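Kitchen Table Tips for Recording Gripper Demonstrations

By Anežka Mikuš

These notes are for people recording hand-held gripper examples at a table, with food and kitchen things as the objects. They come from the Kurneck pantry set, which ended at 493 usable recordings of pouring, scooping, sorting and putting away. The training side is covered elsewhere. This page is for whoever is holding the tool.

Set the table first

Pick one table and stay with it for the whole batch. A plain, light top is easiest to work on, but any top will do if you are willing to wipe it down often. Clear off mail, phones, keys and cups unless they are part of the task.

Put a small pencil tick or a bit of masking tape where the main dish starts. Then move the dish off that mark on purpose, a few inches one way or the other, from one recording to the next. If the dish always sits in the same spot, the system learns the spot and gets lost when the dish moves. We rotate the dish too, a quarter turn at a time.

Lamps matter more than people expect. Do one batch with the overhead light, one with a side lamp, and one by the window in the afternoon. Write down which is which.

Choosing dry goods

Start with dried beans. They are big enough to pick up by hand when they scatter, they don't stick to a clean dish, and you can use the same bag for weeks. Kidney beans show up well on a pale dish. Chickpeas roll farther. Lentils and rice get into hinges and table joints, so leave them until your operators are steady.

Keep the practice beans in a jar marked NOT FOOD. Ours went back and forth across the table all through July, and they should not end up in a soup.

Measure the starting amount with the same scoop every time. We used 100 grams for a small pile and filled the scoop level for a large one. Note the amount on the sheet so that you can sort the recordings later.

Tray and tube work with two grippers

Two grippers are harder than one. Each hand wants to wait for the other, and the recording fills up with pauses. Before you record anything, run the motion slowly with no beans until both hands know where they are going.

Settle which hand steadies and which hand works, and say it out loud. With a tall tube, bring one finger in on each side and close slowly. A hard squeeze can tip it or dent a soft wall. The other gripper comes down to the dish from above, and its tips should stop just short of the surface before they close. If you hear a scrape, open up and come in again.

Look at where the pile sits before you choose your approach. When the beans are heaped in the wide end of a tray, the narrow end is a good place to take hold. Your fingers stay clear of the pile and you can still see the rim.

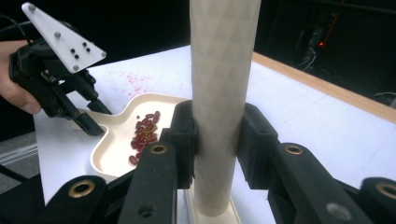 Keeping cables out of the way

Run cables away from the dish and off the near side of the table. Leave enough slack for a full reach to the far edge, and tape the slack down to the table leg. A cable that pulls at the wrist changes the way people move, and they usually don't notice.

Check the plugs at the start of each batch. We lost an entire morning at Triltlow to a connector that was seated halfway.

How to move

Go at the speed you would use to pour sugar for someone else. Racing makes blurry pictures and late closings. Going too slowly is also a problem - the system copies the hesitation.

Start each recording with the fingers open and a short stillness, and end it the same way. Two seconds is plenty.

Don't talk with your hands between steps. If you need to think, stop the recording and think.

Finish what you start. If a few beans go over the side, keep going and mark it as a spill. Then, if your task includes cleanup, pick them up with the gripper in a separate recording.

Keep the mistakes that get fixed

A missed grasp followed by a good one is worth saving. The system needs to see how a person recovers. A missed grasp followed by the operator reaching in with bare fingers is no use to us, so throw it out.

Hegarty, who ran our second table, kept three tallies on an index card: clean, recovered, discard. It took no time and saved us from watching everything twice.

Breaks and batch size

Stop after 30 recordings. Past that, wrists get tired and the motions shrink. Switch operators if you can, even in the middle of a task. Different people hold the tool differently, and you want that in the set.

Wash your hands before you pick up the tool again, especially if you have been snacking. Greasy grips slip.

Cleaning up

Wipe the finger pads with a damp cloth and dry them right away. Dust from dried beans builds up on the pads and makes smooth things slide. Use a soft brush on the joints and keep water away from them.

For colored marks on a light tabletop, try a paste of baking soda and water. Leave it on for ten minutes, rub gently and rinse. Test a corner first if the top is painted. Marks that won't come out can stay. We have recorded on spotted tables and clean ones, and a mix is good for the set.

Sweep under the table before the next batch. A dried bean underfoot is a slipping hazard.

What to write on the sheet

Task name, operator initials, which dish, how much went in, which lamp, spill or no spill. Leave a wide column for remarks. The Zatbridge people sent us sheets with no remarks column and we ended up writing in the margins.

Copy the recordings to a second drive before you put the tools away, and check that the last file opens.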